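Rules for Robots That Share a Room with People

Kistow Science Pages for Ages 9 to 12
Updated 7/9/20

A robot arm is a machine that moves parts called joints, one after another or all together. Each joint has a motor. A computer tells each motor how far to turn and how fast. The arm does not get tired and it does not get bored. It also does not know that a hand is in its way unless something tells it.

For this reason, people who work with robots follow rules. Some rules are laws. Some are standards, which are written agreements between many countries and companies on how to do a job safely. Others are shop rules, made by the people in one building for that building only.

What is a standard?

Think of the plug on a lamp. It fits the wall socket because the lamp maker and the socket maker followed the same drawing. A robot standard works the same way. It says what a stop button must do, what the warning labels must tell people, and how hard an arm may press against a person before it has to stop. A company that builds arms in one country can then sell them in another, and the workers there will know what to expect.

Rule 1: Everyone knows where the stop button is

An emergency stop button is usually red on a yellow background. It is large so that it can be hit with a palm. After it is pressed, the robot must stay stopped. Letting go of the button does not start it again. A person has to reset the button and then give a separate start command.

At the Nirkance workshop, every new worker learns to find the button before learning anything else. The button is tested each morning and the result goes in a logbook. Last November the logbook had 33 tests in it and two of them had failed. The arm was not used on those days until the button was repaired.

Rule 2: Know how far the arm can reach

The space an arm can get to is called its reach. The reach of one arm in the Nirkance workshop is 78 centimeters, measured from the middle of its base. Anything inside that distance can be bumped. When two arms work at one table, their reaches may overlap, and the computer must be told about both.

Rule 3: Slow near people

Speed matters because a fast arm hits harder and needs more room to stop. When people are close by, the arm is set to a lower speed. Many arms also measure the push on each joint. If the push is larger than expected, the arm stops.

Rule 4: Practice with things that can be dropped

New tasks are tried first with light objects. Artificial flowers are useful. They bend, they weigh very little, and a gripper has to close gently or the stem slips. Knives, hot drinks and heavy tools are left for later, or left out altogether.

Rule 5: Keep the work area in order

Cables are kept away from moving joints. Bags and coats go somewhere else. The floor around the table stays clear – a person stepping back from an arm should not trip.
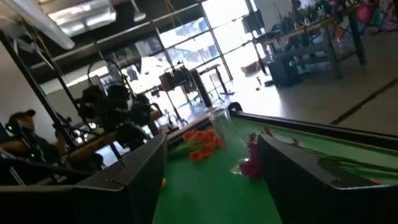
Zakaria wrote to ask why a robot needs rules if its computer already has them inside. The question is a fair one. The program controls the arm, but it cannot move a bag off the floor or test its own stop button in the morning. Those rules are for people.

Words to know

Gripper: the part at the end of an arm that holds things.
Joint: a place where the arm bends or turns.
Reach: all the space the arm can get to.
Reset: to put a button or machine back so it is ready to be started.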